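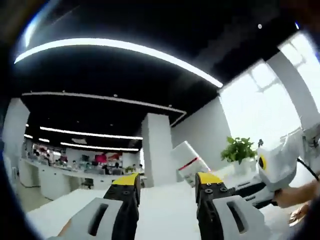 Gripper slipping FAQ

I've been getting the same emails over and over since our hand-held grippers started dropping things in September, so I've put my answers in one place. Shout if yours isn't covered!

What went wrong, then?
The fingers stopped closing evenly. One would arrive a touch before the other and shove the object sideways, so a box would twist or tip when it should have been held square. We first saw it at Lerham, and Clemness had it too a few weeks later.

Is it the pads?
I thought so as well (and swapped over 50 of them before I gave up on that idea, sorry to whoever paid). Worn pads do slip, but they don't make a finger late. The real fault was a screw working loose inside the finger body.

Did anyone get hurt?
One pinched thumb, at Hollis, and it was sore for a day or so. The finger let go and then snapped shut while it was being cleared. Please switch off before you put your hand anywhere near the gap, even if it looks dead.

How do I check mine?
Open and close it 100 times with nothing in it, then stop with the fingers nearly touching and see if they meet in the middle. If one is more than 5 mm ahead, don't use it.

Can I just tighten the screw myself?
I'd rather you didn't. Ikhsan Majimbun did the first few here and found the thread had gone in two of them, so tightening only hid the trouble. Post it to us at Gindton and we'll sort it, usually in five working days.

Do both grippers in a pair need to come back?
Yes please, and pop the cables in as well.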